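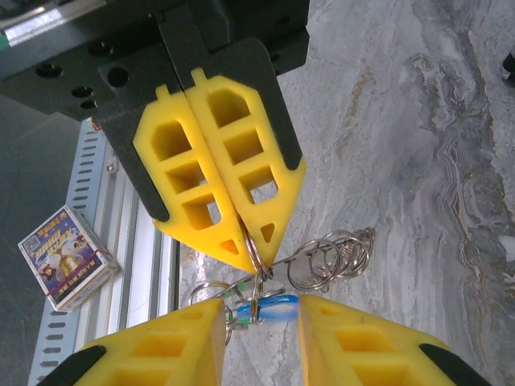
Reading Product Claims: Notes for Week 3
Consumer Studies handout. Bring it to class on Fri 9 September.

Most of you will have read the Zimar kettle leaflet by now. It says the kettle "saves up to 899 minutes a year." I'd like you to be annoyed by this sentence, and then to work out why.

Start with "up to." A claim that says "up to 899" is true if one household, once, got 899. It is also true if everyone else got 2. The words set a ceiling and say nothing at all about what a normal buyer should expect. When you see them, cross them out and write "somewhere between zero and" in the margin.

Next, saves compared with what? The leaflet doesn't say. It could be an older kettle, a pan on the stove, or a kettle filled to the top every time by someone who only wants one cup. Each of these gives a different answer, and the seller gets to pick.
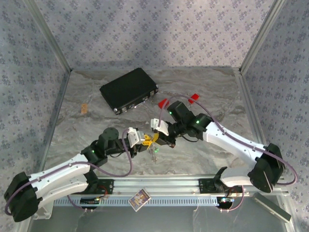

Then there is the exact number. People trust 899 more than 900, and sellers know this. A figure that looks measured may still come from a sum somebody did at a desk: seconds per boil, times a guess at boils per day, times the days in a year. If the guess is bad, the last digit is decoration.

Surveys

The Fivatport mattress ad says that 113 customers "reported better sleep." Before you accept that, ask for the following:

How many people were asked in all
Who picked them, and whether they got anything for answering
What the question was, word for word
How long after buying they were asked

A person who has just spent a lot of money on a mattress would like to believe it was a good idea. I don't say they're lying. I say that asking them in the first week is a poor test, and the ad is silent on when they were asked.

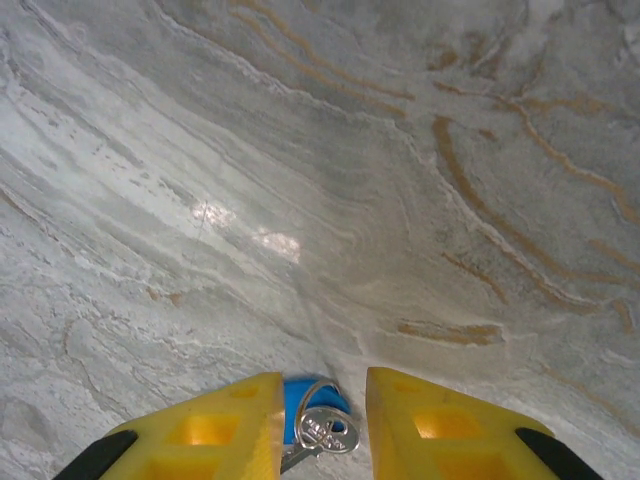 Seals and awards

Treat these as claims too. The Plovov "Home Choice" badge appears on products that paid to enter. Losing entries are not listed anywhere I could find – I looked in June and again last week – so we can't tell if the badge is hard to get or comes with the fee.

Some students object that all advertising is like this and buyers know it. Maybe. I have yet to see good evidence that knowing it helps much at the store.

For class

Find one claim with a number in it, from a package or a leaflet. Rewrite it so that it says only what the seller has shown. If nothing is left, hand in the blank page with the original stapled to it. The Çetinkaya paint brochure is off limits, as we'll take it apart together.

Search this site
Enter keywords Go

Related handouts
Week 2: Unit prices and package sizes
Week 4: Warranties and what they leave out
How to write a complaint letter

We use cookies to remember your settings. Accept Manage choices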